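Home Automation Systems, Handout 5: State, Events and Dashboard Cards
Gaspard Tanguy
Apr 6, 2023
2 comments | 14 shares

5.1 Scope

Handout 4 dealt with getting devices onto the network. The present one deals with what the hub knows about them afterward, and how that knowledge reaches a screen. The lab hub runs Haldane, and all entity names below follow the Haldane pattern of domain, dot, object name. Students who installed Vornau at home can follow along; the ideas carry over, but the file layout does not.

5.2 Entities and state

An entity is the smallest thing the hub tracks. A wall switch with a built-in power meter is one device and at least two entities: switch.hall and sensor.hall_power. Each entity has one state, stored as text, and any number of attributes, stored as key and value pairs.

The state is always text. This is the most common source of wrong comparisons in the first lab report. The string "800" sorts after the string "3204", and a rule that compares the two without converting them will fire at the wrong time. Convert first, then compare:

 value = number(state("sensor.hall_power"), default=0)

The default matters. After a restart, a sensor reads "unknown" until its first report arrives, and "unavailable" if the link to it is down. Neither converts to a number. Without a default the template raises an error and the card shows a blank field.

Attributes hold what does not fit into one value: the unit, the friendly name, the brightness of a lamp. Attributes are not written to history in the lab setup. If you want a graph of an attribute, make a template sensor that copies it into a state of its own.
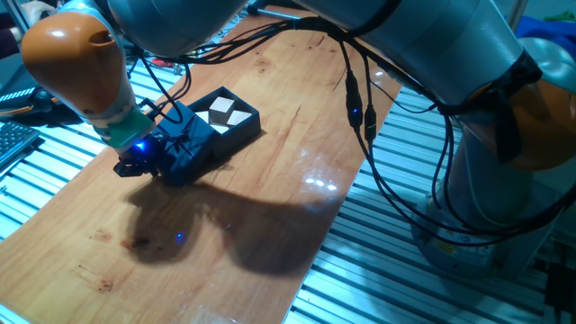
Fig. 5-1. Robot arm with gripper over a wooden board.

5.3 Polling and push

A device is either polled or it pushes. A polled device is asked for its state at a fixed interval. A pushing device sends a message when something changes. The hub hides the difference from the dashboard, but not from the automation author.

Take a polled door sensor with an interval of 30 seconds. A door opened and closed within that window leaves no trace. No rule can recover it. Shortening the interval helps a little and costs traffic; with many devices on one gateway the requests queue up, and the real interval grows past the one you set. Use push for anything short-lived (doors, buttons, motion) and polling for slow values (temperature, tank level, tariff).

Some pushing devices also send a heartbeat. Do not treat a heartbeat as a change. In Haldane the event carries both the old state and the new state; a rule should test that they differ:

 if event.old_state != event.new_state then ...

In Vornau the test is made for you, and a repeat of the same value raises no event at all. Rules copied from one system to the other often break on this point.

5.4 Cards

A card is a piece of the dashboard that subscribes to one or more entities and draws them. It has three duties: read its configuration, subscribe, and redraw when a subscribed entity changes. A fourth, sending commands back, is optional.

The minimum configuration for the lab card is:

 type: tulwood-tile
 entity: light.desk
 name: Desk
 tap: toggle

Tulwood is the card set used in this course. It is loaded as a resource on port 3204 of the lab hub, not on the main port. If the dashboard reports "custom element not found", check the resource address before anything else, then clear the browser cache. The cache survives a normal reload on most phones.

Indent with two spaces. A tab anywhere in the file stops the whole dashboard from loading — not only the card that contains it.

5.5 Redraw cost

Every state change on the hub is sent to every open dashboard. The simple way to write a card is to redraw on each message. On the lab hub one page load followed by a minute of idle time gave 1743 messages, most of them for power sensors that were not shown on the page.

The card should therefore compare before it draws. Keep a copy of the last state object for each entity the card uses. When a message arrives, check only those entities, and return early if none has changed. In Tulwood this is the function shouldDraw, and leaving it out is marked down in Lab 3.
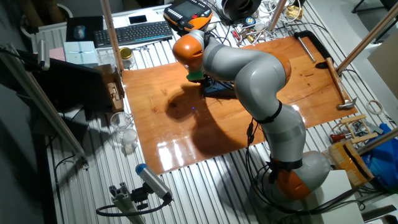 A second measure is to limit the rate. A slider dragged by hand can produce a new value on every screen refresh. Send the first value at once, then hold further values for 800 ms and send the latest one. The lamp lags slightly behind the finger, but the gateway queue stays short. Be sure to send the final value when the finger lifts. Many cards found online drop it, and the lamp then stops short of the chosen level.

5.6 Pop-ups

A pop-up is a card drawn over the page, opened by a long press. Two rules apply. It must unsubscribe when closed, otherwise each opening adds one more listener and the page slows down over the day. It must also close on the back button, which means adding an entry to the browser history on opening and removing it on closing.

The Usent theme sets its own stacking order and will hide a pop-up behind the header. Set the layer value in the card, not in the theme file. Theme files are overwritten on update.

5.7 Work for Lab 3

a) Write a tile for one lamp, with toggle on tap and a brightness slider on long press.
b) Add shouldDraw. Log the number of redraws per minute with and without it.
c) Handle "unknown" and "unavailable" as separate cases, and draw them differently.
d) State whether your lamp is polled or pushes, and how you found out.

Hand in the card file and the log. Screenshots are not needed. Part d is short but often missing — a single sentence with the evidence is enough. The retake for this lab is in July.

Contact: G. Tanguy, Home Automation Systems | © Course notes, all rights reserved | Back to top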